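Vullel amplía el horario de su biblioteca y suma 131 plazas de estudio

La biblioteca municipal de Vullel abrirá hasta las 22:00 a partir de mayo y contará con 131 plazas de estudio en la planta baja, según informó ayer el ayuntamiento. El nuevo horario se aplicará de forma continuada hasta el final del periodo de exámenes y se revisará después del verano.

La ampliación afecta solo a la sala de lectura y a los puestos con enchufe. El préstamo de libros, la sección infantil y la hemeroteca seguirán cerrando a las 20:00. A partir de esa hora el acceso se hará por la puerta lateral de la calle Fimside, con el carné de usuario o con un documento de identidad.

Las obras de la planta baja han durado siete semanas. Se han retirado los antiguos ficheros, que llevaban años sin uso, y se ha renovado la iluminación. El mobiliario lo ha suministrado la empresa Nundwood, adjudicataria del contrato. El consistorio ha habilitado además 14 puestos para trabajo en grupo, separados de la sala principal por una mampara, que podrán reservarse en el mostrador por tramos de dos horas.

El centro recibió el pasado curso 162 peticiones de los usuarios relacionadas con el horario. La mayoría procedían de estudiantes de bachillerato y de opositores, que hasta ahora tenían que desplazarse a la sala del barrio de Sebastian, abierta por la noche pero con menos espacio y sin conexión directa de autobús desde el centro. 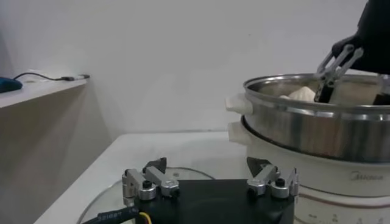

Esa segunda sala mantendrá su horario habitual. El ayuntamiento descarta por el momento cerrarla, aunque admite que el número de usuarios puede bajar en los próximos meses. También sigue pendiente la apertura en festivos, que dependerá de la contratación de personal auxiliar.

Los carnés caducados podrán renovarse gratuitamente durante todo el mes de mayo. El trámite se hace en el mostrador de la entrada, de 9:00 a 14:00.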